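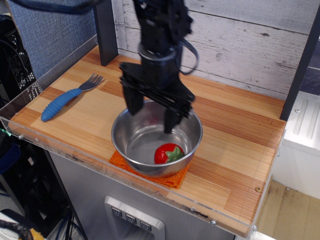
Grasp planner rejects everything inside a metal bowl

multerix_dev
Running Drarnum 12 on the kitchen cell. Task is to take the toy tomato out of the stainless bowl. On the open counter the planner returns up to 168 grasp candidates. With the tomato in the bowl, every one fails the collision check. Log ends with code 1129, no valid approach. Fingers are open at pregrasp and one is already over the interior, so reach is fine.

starari
Does your segmentation mask include the reflection? The rear wall of the bowl has a reddish patch between the fingers. If that goes into the object cloud, you get one long object and the grasp width check fails first.

multerix_dev
Checked. Mask is clean, the patch is dropped by the depth filter.

ridgeline19
Then it's the bowl. Brushed steel gives bad depth and the voxel map fills the interior. Turn off collision checking against the bowl for the last segment of the approach.

starari
Disagree. The tomato sits close to the wall at the front right. Without the check, you'll drive a finger into the steel. Fit a bowl mesh from the rim and replace the voxels with it.

ridgeline19
Mesh fitting is slow. A force limit covers contact.

starari
It covers the arm - not the bowl, which is on a cloth and can slide.

multerix_dev
Tried the mesh using the Võ fitting node. 19 candidates survive, all near vertical. Will test the force limit separately on Friday.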